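シミュレーション用セルの手先カメラとグリッパーの設定手順

作成:Hugo Langlois(Besson) 更新日:2020-02-03

Zistentのシミュレーターで双腕セルFleltanoを動かす前に、手先カメラとグリッパーを合わせます。実機は必要ありません。

1. シーン「Bakum」を読み込み、アームを初期姿勢に戻します。
2. 手先カメラの表示を選びます。2本の指が両方とも画面に入るように、カメラの取付角を調整してください。角度の変更は1回に最大15度までとします。
3. グリッパーに「開」の指令を送り、指の間にすきまがあることを確認します。

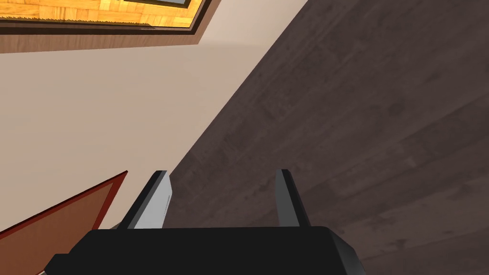 図1 手先カメラの表示。指は開いた状態で、何もつかんでいない。

背景が斜めに見えても、この段階では直しません。カメラは手首と一緒に回りますから、床や壁の線を基準にしないでください。

4. 全体表示に切り替えます。左右のアームを別々に選択し、名前と動く側が一致するかを見ます。
5. 左グリッパーを格子パネルの枠の角に近づけ、接触の設定を確認します。右アームは白いテーブルの縁の向こう側から上に向けておきます。

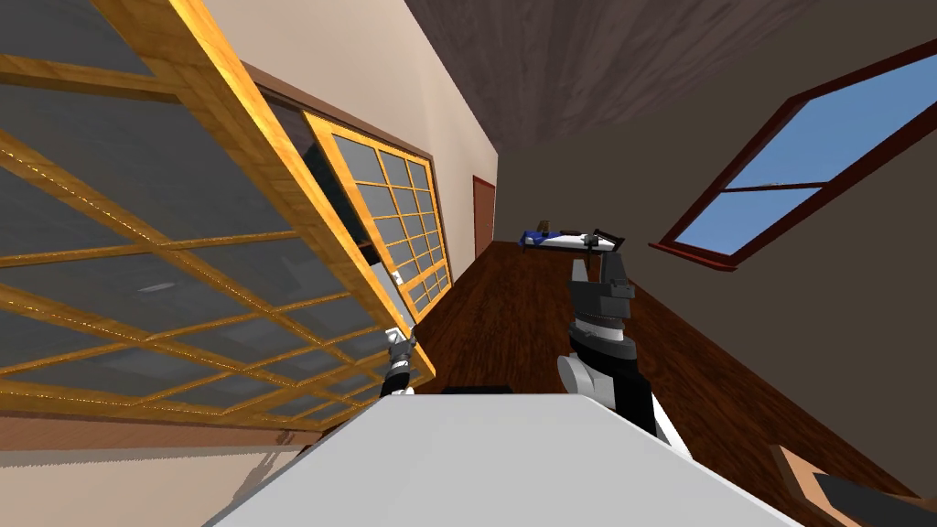

図2 全体表示。左グリッパーは格子パネルの枠に当たり、右グリッパーの指は上を向いている。

指が枠の中に入りこむ場合は、接触の計算間隔を半分にして、手順3からもう一度行います。エラー251が出たときは、左右の名前が重複しています。設定ファイルを閉じてから名前を直し、シーンを読み込み直してください。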